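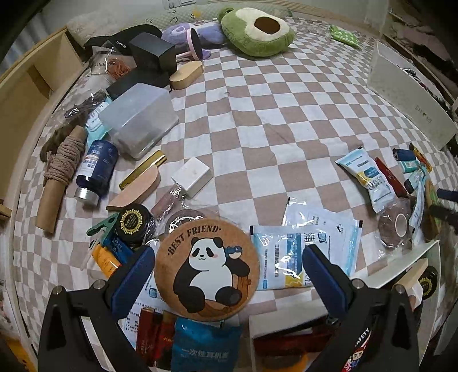

## 4. Sorting small items on a bed or other soft surface

This section covers set-up of the Stivik tidy-up routine for a Trulgate two-finger gripper. Read section 3 first if you have not yet set the closing force.

Sorting a mixed pile is still one of the harder household jobs for a machine. Dishes and boxed goods are fairly regular. A bed with packets, jars, tubes, cord and bags on it is not, and the sheet gives way when the fingers press down. Expect the routine to handle firm, separate items well and to need help with the rest.

### 4.1 Before you start

1. Pull the sheet flat. Folds are sometimes read as objects.
2. Leave a clear area in the middle, at least as wide as the open fingers.
3. Remove anything sharp, leaking or hot.
4. Remove lighters, matches and aerosols. The routine must not pick these up.
5. Wipe both finger pads with a damp cloth and let them dry.

**Caution:** The force limit protects the item, not your hand. Keep hands off the bed while the status light is green.

### 4.2 Teaching a pick

1. Choose **Teach > New item** and enter a name of up to 19 characters.
2. Bring the open fingers down on either side of the item. Stop when the tips just touch the sheet.
3. Close slowly until both pads are in contact.
4. Lift by 70 mm and hold for 2 seconds.
5. Press **Keep**. Repeat with the item turned a different way.

Flat round items such as coasters should be gripped by the rim and held upright. Gripping them face to face works only if one edge is already raised.

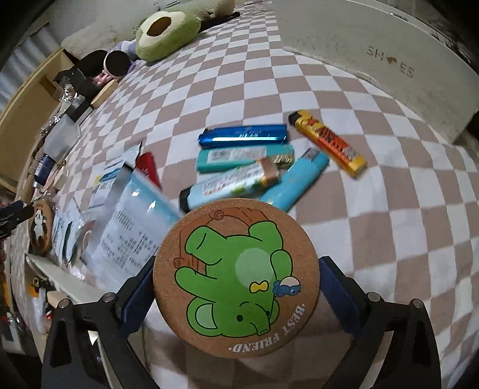 If a disc slips and turns in the pads, raise the force by one step and teach the pick again. Do not go above step 6 for cork or card, as the edge will mark.

**Note:** Teach printed and plain versions of the same item under one name. Otherwise the routine makes a separate bin for each design.

### 4.3 What to expect

In the Bielecka test flat we ran the routine on 63 mixed items. Jars, small boxes and coasters gave little trouble. The results below are typical of that run.

| Item | Result |
|---|---|
| Rigid box, jar | Reliable |
| Coaster, disc | Reliable once taught |
| Sealed packet | Fair; shiny film confuses depth |
| Clear bag with contents | Poor |
| Cord, loose fabric | Not supported |

Overlapping packets are often lifted as one. Spread them by hand, or switch on **Nudge first**, which adds almost 2 seconds to each pick.

### 4.4 Ending a session

1. Press **Park** and wait for the fingers to open fully.
2. Check the pivot pins for thread or hair.
3. Save the item list to the Sika base unit. Unsaved items are lost when the power is switched off.

For fault codes, see section 7.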